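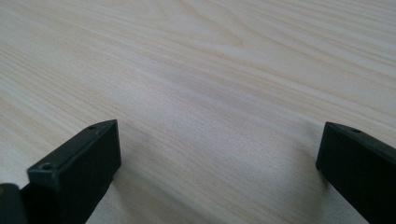
Marlene wants it put down before anything else that the packing bench got slower for her, whatever the sheet says. Her words: she used to do a carton start to finish and now she does the awkward third of it and waits. Fair. Writing it at the top so it doesn't get lost again.

October, Kollgate line, notes after the 14:00 changeover.

Sheet says 1105 cartons for the shift, 96 sent back to hand bench. Most of those the soft pouches. Arm does the boxed stuff fine, pouches it gives up on and they all land on Marlene and Khurram at once. So they get nothing, then a heap. No rhythm to it. Khurram says his shoulder is better than it was in the old job but he's bored stiff and his eyes go by four.

To try:
- drip the rejects, 14 max in the tray, then the line holds. Garnet not keen — it'll dent his numbers.
- swap people every 2 hours, bench to feed and back. Audrey-Anne did this at Andwood, reckons it only works if the feed person is allowed to stop the line without ringing upstairs first. At the moment they aren't. Need to ask.
- let Marlene do the pouch teaching herself, she knows how they slump. Currently its me guessing from the office.

Teaching bit: moved the grip point down, closing slower. Need more runs before I change it on the line proper. Wrote the old settings on the back of the Sawatzky delivery note, DON'T bin it.

Pay grade for whoever does the teaching — still no anwser. Chase.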